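In defence of the wrong bowl

My mother-in-law owns 11 mixing bowls and uses one of them. It is plastic, it has a scorch mark on the rim from the year she left it on the hob, and it has been part of every cake, stuffing and footbath in that house for as long as I have known the family. The other ten are nested in a cupboard in order of size, like a family portrait in which everyone has fallen out with everyone else.

I bring her up because a kitchen shop has opened in Nurnton, on the corner where the shoe repairer used to be, and I made the mistake of going in for a colander. It sells colanders. It also sells a bowl for salad, a bowl for the leaves before they become salad, a pasta bowl, a poke bowl, a ramen bowl with a notch for the chopsticks, and something called a snacking vessel. I was there for 40 minutes. I came out with a colander and a strong sense that I had been eating incorrectly since childhood.

When did this happen? I grew up with a plate and a bowl. If it was wet it went in the bowl. There were fine points (trifle, for instance, could go either way) but we settled them among ourselves, and I don't recall anyone going hungry while it was worked out. Now there is a shallow thing with a wide rim that is neither one nor the other, and restaurants put everything in it. I have been served toast in it. I have chased a single scallop round the edge of it like a man trying to get a dog into a car.

Akosua Bawa, who taught me to cook when we shared a flat and who has never owned a matching anything, holds that the multiplying of bowls is down to cupboards. People had fitted kitchens put in, she says, and then stood looking at all those shelves and felt judged. I think she is half right. The other half is that a bowl is the cheapest way to buy a new life. A sofa costs thousands and has to be got up the stairs. For the price of a takeaway you can own a ramen bowl, and carry it home on the bus, and believe for the whole journey that you are about to become somebody who makes ramen.

I am not above this. I have a rice bowl bought after one very good dinner at So-ying Yip's, where everything came out of the kitchen in small plain bowls and looked wonderful. It took me a month to notice that what had looked wonderful was the food. So-ying got her bowls from a market stall, all at once, and replaces them when they break. She keeps pens in one. 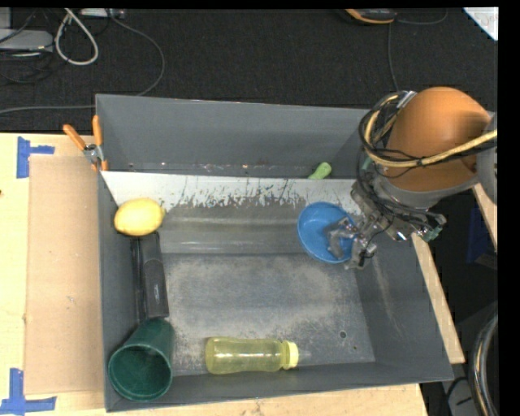 A blue bowl, keeping mixed company.

What I object to is less the buying than the telling off. The little card in the Nurnton shop informs you that soup "wants" depth and that noodles "need room to breathe". I have known noodles all my life and never seen them breathe. A salad, apparently, is "stifled" by high sides. You begin to feel that lunch has a legal team. My brother-in-law Wen-hsiung Ho, who has been married into and out of more dinner services than anyone I know, was once told by a guest that he had put the olives in the wrong dish. He took them away and ate them in the kitchen.

And the advice always points the same way, towards the till. I have yet to read a card saying that the bowl you have already got would do perfectly well. The shop's own range, which is called Zondisero and comes in colours like Oat and Slightly Darker Oat, has a guide at the back showing which piece goes with which meal. Breakfast alone uses three. I tried to imagine washing up after a family of five who followed it, and had to go and stand near the tea towels.

There is a case on the other side, and I'll make it, as I was brought up to be fair. A proper mixing bowl with a heavy bottom is a real pleasure and does not slide about. A pudding basin should be the shape of a pudding. Cereal in a wide pasta bowl goes soggy over too great an area, which I learned by experiment. I will even grant the notch for the chopsticks, having fished mine out of the broth often enough. None of this gets you anywhere near a snacking vessel.

My mother-in-law, to whom I described all this with gestures, was not much interested. She wanted to know what the colander cost. When I told her she was quiet for a bit, and then went to the cupboard under the sink and brought out hers, which has lost a foot and leans, and asked why on earth I hadn't just said I needed one. So I now have two. The new one is still in its box, if anybody in Nurnton is looking.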